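Re: [dusto-users] sample locks dropping out after the March firmware 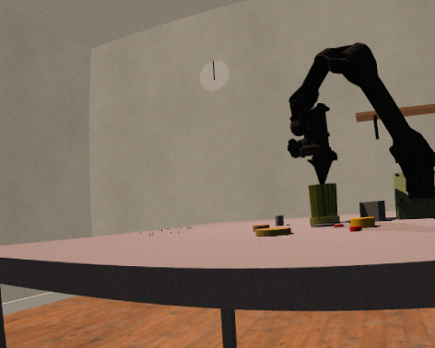

Normunds Mägi wrote on 18/10/2025:
> I've got the Dusto slaved to Live over USB and every time I change
> pattern the sample locks on track 5 go back to the default kick.
> Anyone else? I'm at 719 samples on the drive, so nowhere near full.

Hi Normunds,

Yep, had this all winter! Mine was track 4, but same colour of misery. Try turning off program change receive in the MIDI menu -- Live sends one when the clip launches and the Dusto reloads the kit on top of your locks. Save the kit first or you'll lose whatever you've tweaked (ask me how I know).

If that doesn't do it, check which folder the samples live in. Mine were all in one enormous folder called Lilanero, 1,173 of them, and the locks only behaved once I'd organised it into smaller ones. No idea if that's a real limit or just my unit being moody.

Also, has anyone tried the Lirstead filter on the individual outs? I'd love to run the snare through it but I'm a bit scared of the levels, and the manual goes quiet right where I need it.

Cheers,
Ojārs Kairys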